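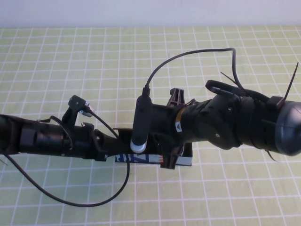
4.2 Descaling the Stekar kettle

Your kettle will ask to be descaled by flashing its base light twice, pausing, and flashing twice again. It will keep this up until you give in. In hard-water towns such as Trunbridge, expect to be asked often.

1. Switch the kettle off at the wall and let it cool.

2. Empty one sachet of Grikora descaler into the kettle and fill to the MAX line with cold water. White vinegar also works, if you like your kitchen to smell of chip shop until April.

3. Bring to the boil once, then leave for 20 minutes.

Note: Tell the rest of the household. Tea made at this stage is memorable.

4. Pour away, rinse, and boil again with fresh water. Do this 2 times.

5. Hold the RESET button under the handle until the light goes out. If it comes back on, repeat from step 2 and try to be civil to it.

CAUTION: Never put the base in water. The kettle goes on the base; the water goes in the kettle.

Spare sachets are part no. 2261. The lid filter is part no. 131 and has its own instructions in section 4.3.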